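Setting the small table for lunch, a short thread. I work from home and the table is a few steps from my desk, so lunch used to happen at the keyboard. I stopped doing that in February.

1/ Everything stays on one green tray. It carries the food over and it carries the dishes back. Mine is from Cloden and the rim is just high enough to stop a fork from sliding off.

2/ The dark plate goes on a mat. The tabletop is white and stoneware leaves gray marks on it. I spent 30 minutes scrubbing them off once with baking soda.
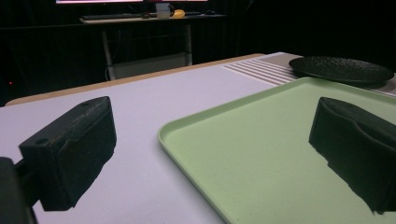

Do you need a mat if you already have a tray?
I use both. The tray gets moved out of the way once the food is on the plate, and the mat is what the plate sits on for the rest of the meal.

3/ I looked at the Nygård mats first. They were nice, but 50 dollars for 2 was more than I wanted to pay for something that gets soup on it. The Vunasis ones cost less and rinse off in the sink.

4/ Woven mats hold crumbs. Shake them over the trash before you rinse them, then lay them flat on a towel. Hanging mine over the faucet left a crease that took days to go away.

5/ A pale green tray next to a black plate looks better than I expected. I had planned on buying a white one.
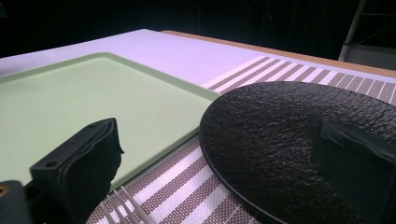 6/ Wipe the tray last. Use a damp cloth first and a dry one after, and go along the inside of the rim, where the grease collects.

7/ Next on my list is a shelf from Skundora to store the tray upright. Will post the measurements when it gets here.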